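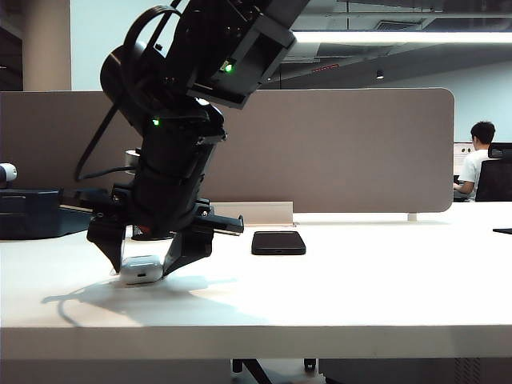
Report on a Visit to the Kurnel Paper Mill

In June a group from the Carnegie Adult Education Center visited the Kurnel mill, which produces uncoated book and writing papers. The visit formed part of the Center's program on the history and practice of printing. Participants assembled at the gatehouse at 9:30 a.m. and were issued ear protection and safety shoes before entering the production buildings.

The tour started in the pulp store. Kurnel does not pulp its own wood. It buys dried sheets in bales, most of them from the supplier Resgate, and breaks them down in water in two large vats on the ground floor. Our guide explained that hardwood pulp gives a smooth, even surface and softwood pulp gives strength, and that the proportions are changed for each grade. Samples of both were passed around. Several members of the group remarked that they could not tell them apart until the sheets were torn.

From the vats the stock is piped to the refiners and then to the machine hall. The mill operates one paper machine, 333 feet in length, which was making a cream book paper at the time of the visit. At the wet end the stock is more than 99 percent water, and it travels only a short distance on the wire before it can hold together as a sheet. The heat at the drying section was considerable, and the group did not stay there long. Speech was not possible in the hall, and questions were held until the control room.

The machine runs at 2,000 feet per minute on lighter grades and more slowly on heavy stock. A web break stops production until the sheet has been threaded again. Operators record each break by hand in a bound log as well as on the computer system, a practice that the mill has kept since the present machine was installed 34 years ago.

After a break for coffee, the group was shown the finishing department. Reels are slit, sheeted, and wrapped in this building, and cut sheets are examined for specks, wrinkles, and curl. The testing room next door is kept at a constant temperature and humidity. Staff demonstrated the tests for thickness, opacity, and tearing strength, and participants were invited to fold a strip of the Fornovach grade, a heavier sheet intended for art books, along and across the grain.

The final part of the visit concerned water. The mill draws from the river under permit and returns the water after settling and treatment. The clarifiers are outdoors and were viewed from the walkway.

The Center thanks the mill for its hospitality. Members who wish to receive a packet of paper samples should apply to the program office. The charge for parking at the Kurnel site was not included in the tour fee and will be refunded on presentation of a receipt.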